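# Fabriquer son pain de savon surgras à la maison

J'adore cette recette ! Je la refais depuis février et ma peau ne tiraille plus du tout après la douche. 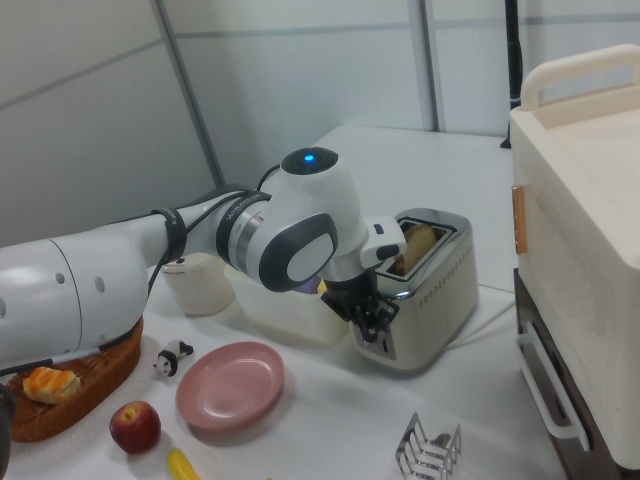

*Grille-pain à deux fentes sur plan blanc.*

## Il vous faut

- 754 g de base de savon blanche au karité (la mienne vient de chez Cerkeo)
- une cuillère à soupe d'huile d'amande douce
- deux cuillères à café de miel liquide
- un moule en silicone, le mien est un Grernis à six alvéoles
- un peu d'alcool à 90° en vaporisateur

## La marche à suivre

1. Coupez la base en petits cubes, les plus réguliers possible.
2. Faites fondre au bain-marie, à feu doux, en remuant lentement. Ne laissez surtout pas bouillir !
3. Hors du feu, versez l'huile puis le miel. Mélangez sans fouetter (sinon, bonjour la mousse).
4. Coulez dans les alvéoles et vaporisez aussitôt l'alcool sur le dessus : les bulles éclatent toutes seules, j'adore ce moment.
5. Laissez durcir une nuit à température ambiante, puis démoulez en poussant par le fond.

Emballez les pains dans du film ou du papier ciré, ils transpirent quand l'air est humide. Sous la douche, un porte-savon ajouré leur évite de ramollir.

Pour une version parfumée, j'ajoute quelques gouttes de fragrance Maurya à la figue, en respectant la dose indiquée sur le flacon. Et c'est divin !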